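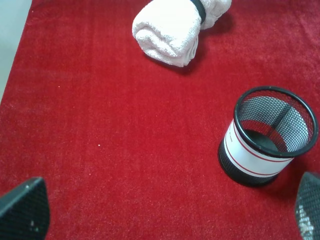 # Zunalach back room, November clear-out

Quick page before I lose the notes. Back room at Zunalach, the one off the Quartey Street side with the gray floor and the red carpet. Everything came off the shelves, got sorted, most of it went back up. Captions are short, more when I get a minute.

If something is yours, tell the front desk. If something is wrong, same.

## On the carpet

**Red carpet.** Short pile, deep red, a bit speckled up close. Stays where it is. Sorting happened on top of it because the tables were full by 9 am.

**White towel, rolled.** Thick terry, black elastic band round it. This is how we want all of them from now on. Roll, band, done. The folded stacks kept sliding off the second shelf every time the door shut.

**Pen cup.** Black wire mesh, white band round the middle with two thin red stripes. Goes on the sign-in desk, left side, next to the clipboard. Please stop taking it to the kitchen.

## Towels and linen

**Bath size.** 17 kept. The frayed ones are in the rag bin under the sink, cut up already.

**Hand size.** Kept the lot. Rolled the same way but no band, they hold on their own if you roll tight enough. Start from the short side.

**Elastics.** Black ones only for towels. The colored ones are for the mat straps and theyre too loose anyway, tried it, the roll opens up by the afternoon.

**Sheets for the treatment table.** Rokari set, fitted. Washed twice, still smells like the old cupboard. Third wash tonight. If that doesn't do it they go.

**Blankets.** Top shelf, right hand end. Heavy ones on the bottom of the pile please, I nearly wore one.

## Desk things

**Pens.** Tested every single one on the back of an old class schedule. Dead ones tossed. Blue and black back in the cup, markers in the drawer.

**Stapler.** Works. No staples. Staples are on the list.

**Sign-in clipboards.** Two with decent clips, the others snap at you. Decent ones kept.

**Scissors.** One pair for paper, one for tape, both labeled now. The tape pair is gummy beyond help but it does cut tape.

**Old key tags.** Locker 438?? We have never had that many lockers. Must be from the building before us. Kept it, hung it on the nail by the light switch.

## Shelves

**Narker unit, tall.** Wiped down, wall screw tightened. It used to lean when you pulled out the low basket, better now. Shelf pegs moved up one hole so the rolled towels fit without squashing.

**Narker unit, short.** Moved under the window. Good height for the kettle, but do not put the kettle there, outlet is on the other wall.

**Baskets.** One kind of thing per basket. Wrote the labels in marker on masking tape, ugly, readable.

**Bottom shelf.** Shoes off the bottom shelf! It's for cleaning stuff. There is a tray by the door for shoes.

## Going out

**Bench with the split seat.** New one quoted at $890, so we are living without a bench till spring. Two folding chairs in the meantime.

**Lamp, no shade.** Free to whoever wants it. Bulb not included, I took the bulb.

**Box of cables.** No idea. Phone chargers pulled out and kept, the rest goes to the electronics drop-off.

**Magazines.** Recycling. Kept the one with the stretching poster in it.

## After

**Floor.** Swept the gray part, vacumed the red part. Do the carpet edge with the narrow nozzle, it's a fuzzy edge and the big head just pushes the lint along it. Took me 5 goes to figure out the nozzle clip. Push, then twist.

**Sign-in desk.** Cup left, clipboards middle, tissues right. Nothing else lives there. Coffee especially.

**Window.** Opens again. Paint had stuck it. Close it when you leave, the rain comes straight in on that side and the short Narker is right under it now.

**Door.** Still sticks. Lift and pull.

## Still to do

- Third wash, Rokari sheets
- Buy staples, black elastics, masking tape
- Lamp gone by the end of the month or I bin it
- Hook for the mat straps, the bag on the doorknob is annoying
- Bath towels not rolled yet: the pile on the dryer. Anyone with ten minutes, go for it
- Ask about that key tag

Rest of the captions when I'm back in, hallway closet is next and its worse than this one was.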